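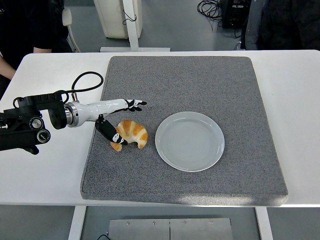

Manipulation Group, Panunbridge Lab: bench notebook

Thursday, croissant to plate

Good day on the bench! I've been wanting to try the new grasp method on something that isn't a block or a mug, and a croissant is a lovely awkward thing: curved, ridged, no flat side to close on. Same layout as before, grey mat on the white table, round plate near the middle.

What's different in this version: the old policy (the Ristirham one) planned a full hand pose from the first image and then stuck to it. The new one, which we're calling Tamham until somebody objects, only commits to where the thumb goes. The fingers close afterwards, step by step, and the target gets updated every 200 ms from the head view. So the thumb finds its way under the low side and the fingers come over the top to meet it.

Training set was 3,270 demonstrations. I threw out 500 where the operator had paused halfway or re-gripped, leaving 2,770, and retrained overnight. I half expected the smaller set to do worse. It did better, and the approach is visibly less jittery (the wobble just before contact has nearly gone, which makes me very happy).
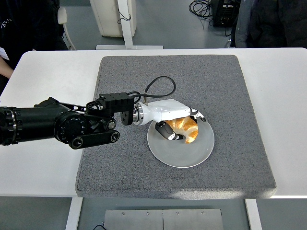
Croissant held over the plate, thumb underneath, fingers over the top.

Log for the afternoon is saved under Sutanto, run 11 is the one to watch first. Play it at half speed and keep an eye on the thumb, it makes a tiny sideways correction just before the fingers start to close. We never trained that on purpose! I think it comes out of the shorter update step but I haven't shown it yet.

Still to do:
Rerun the old policy with the filtered set, otherwise the comparison isn't fair.
Turn the croissant so the tips point away from the hand.
Lower closing force, two more settings.
Check the cable loop at the wrist when the hand rolls past its usual range.

Would love to try a slice of toast after that. Thin, stiff and flat on the plate, so the thumb has nowhere obvious to go.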